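Workshop notebook, Sondside
July, started 8.40

Indigo vat, second week. Picking up from the page with the coffee ring on it.

Vat looked poor first thing. Surface flat, hardly any flower left, liquid more blue than green when I drew some up in the glass. Smell all right, no rot. pH strip came out a bit under where I want it, so I put in a level teaspoon of lime slaked in warm water and stirred slowly in one direction, then left the lid on. Temperature 31 at the top and colder lower down. I think the heat mat has slipped again. Moved it back under and wedged it with the two offcuts of slate.

While that settled I went through the madder samples from Plistow. There are 16 of them, all the same wool, all mordanted in the same pot, so any difference ought to be the root and the water. Numbers 4 and 9 are much browner than the rest. Dorottya had written "simmered" against 9 on the bag label, so that one is explained. Number 4 has nothing against it. I have put it aside and will repeat it with rainwater before drawing anything from it.

Hard water notes, for whoever does the next lot: the tap here is harder than at Plistow and the reds go bluer with it. That is fine for madder. For weld it helps too. For cochineal it has been a nuisance every time, and I would use the butt in the yard and filter it through the old sheeting.

10.15. Vat again. Green-yellow under the surface now, with a coppery skin starting at one side. Dipped a test strip of cotton, two minutes, came out yellow-green and turned in the air within a minute or so. Colour thin but even. Second dip better. Did not try a third, as I want to leave it alone until after lunch.

Scouring. This is where I have been losing time. The last cotton batch went in patchy and I blamed the vat, wrongly. Tested a corner of the undyed cloth with a drop of water and it sat there as a bead, so the size had never come out. Rescoured the lot: soda ash, a small squirt of plain soap, an hour and a half at a low boil, water poured off the colour of weak tea. Did it a second time and the water was still slightly yellow. Drop test afterwards soaked straight in. I would now do two scours as a matter of course on anything bought off the roll, whatever the label says about it being ready for dyeing.

The Bozsik linen is different. It took the drop straight away with no treatment at all. Gave it one short scour anyway, mostly to have the same starting point as the cotton.

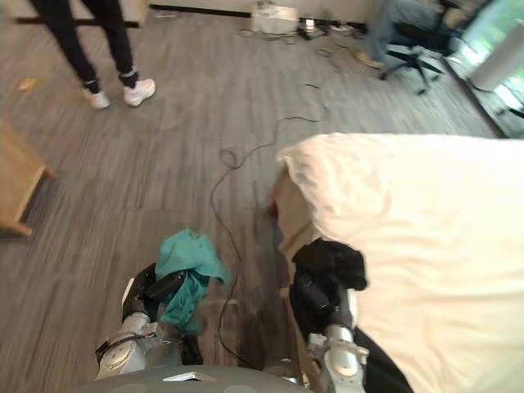

Temitope disagreed with the double scour. One scour is enough if the pot is big enough and the cloth can move, and most of the patchiness comes from cramming it in and letting it fold on itself. Better to halve the load and save the soda.

Fair point about the pot. I had four metres in the small one. Have agreed to run the two methods side by side on the same roll: half load and one scour, full load and two, both dipped in the same vat on the same morning. Will cut the pieces from next to each other so that the weave is the same.

13.50. Vat at 41, too warm. The mat was on the high setting, my doing. Turned it off and took the lid off for twenty minutes. Still green underneath, so no harm that I can see, but the fructose will get used up faster at that heat and I expect to be feeding it sooner. Dipped the Bozsik linen, three dips of three minutes with a quarter of an hour in the air between. Mid blue, very even, a little greener than the cotton strip. Rinsed in cold, then a splash of vinegar in the second rinse, then cold again. Pegged in the shade.

Rubbed a dry corner from yesterday's piece against white cloth. Some blue comes off. Less than last month's, which had been dipped once for a long time instead of several times briefly. I'll keep to short dips.

Stock. Lime is fine. Fructose down to one bag. Alum at 198 grams by the scales, so not enough for the next wool pot, and Paula is putting an order in with Erbridge at the end of the week. Asked her to add iron sulphate, the small tub, and pH strips in the narrower range. The wide ones are no use to me between 10 and 11.

Also need a proper label for the iron pot. Somebody rinsed a madder skein in it and it is now the colour of a plum. Nice colour, as it happens, and Tímea wants to know how to get it on purpose. My guess would be a very weak iron dip after the madder, a minute at most, but I have not measured any of it. Put it on the list.

16.30. Linen nearly dry. It has dried lighter than I hoped. Two more dips in the morning if the vat has come back down by then. Stirred, lid on, mat on low.

To do:
repeat number 4 with rainwater
cut pieces for the scour test
label the iron pot
ask Iñaki whether the long rinsing trough is free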